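13 January 2020

Spent the morning on the wrist view and the grasp check. The Rirkden planner gets the fingers to the rod fine. My trouble is after that, when the code has to say which way the rod points before the arm moves on. The old routine fits a line to the bright streak down the metal. I went back through the logs from October and the line jumps whenever the streak breaks up. Fitting both dark edges and taking the middle should hold better.

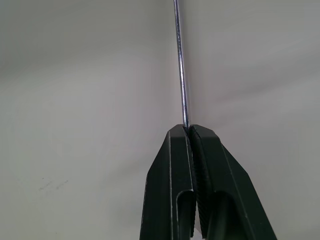 By Ayuba Ametepe
Lekside notebook, Toledo

A rod that leans a little in the jaws is the normal case, so I stopped treating lean as an error. The check now returns an angle and passes it to the planner as an offset. If the angle is over 6 degrees it asks for a regrasp.

Ran the new fit on the saved set, 3,774 stills. It failed on 215. Most of those were the mask letting in finger edges near the tips, where the dark plastic and the dark side of the rod run together. I moved the bottom of the mask up and left the rest alone. Have not rerun it yet.

The smudges on the backdrop get picked up as short segments too. A minimum length on the line search drops them, so I set one in the config and noted it in the change log.

Plurkex wants the node to publish at the same rate as the force readings. I said I would look at it. The fit takes two passes per image right now and I think one would do if I keep the last angle as a starting guess.

Lunch late. Tomorrow rerun the set, then fix the timestamp bug in the replay tool.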